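Wet all morning. Finished the shelves in the back room at Flelness and started on the small stuff, the bathroom and bedroom things that never went anywhere after the move. It had been sitting in the Broven boxes for two winters.

Paid 531 for the storage unit at Tondside, last time. The lease there ends in January and I am not renewing. That leaves 217 in the moving account, enough for a second set of shelves from Suominen if I get the narrow ones. Measured the wall again. 100 inches from the door to the pipe, same as before.

Combs and clips went in a jar. Threw out the dried-up nail polish and a hot water bottle with a split seam. Kept the hand mirror. Had lunch late, soup and the end of the bread.

After lunch I did the hair things and the little toys together, as they came out of the same box. The blue round brush is a keeper, with the blue barrel and the pale and reddish tips on the bristles. The small lumpy blue toy stays too, for now.

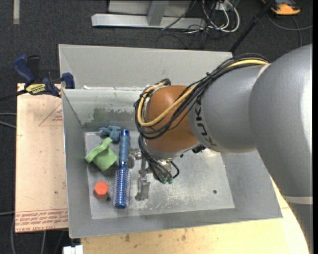 My sister wrote back that round brushes should be cleaned with a comb and a drop of shampoo, then left to dry bristles down, and that she wants first pick of the toys before any go to the thrift store. Told her fine, but she has to come get them.

Still to do: the towels, the drawer with the chargers, nearly all of the books. Stopped at 6. Knees sore.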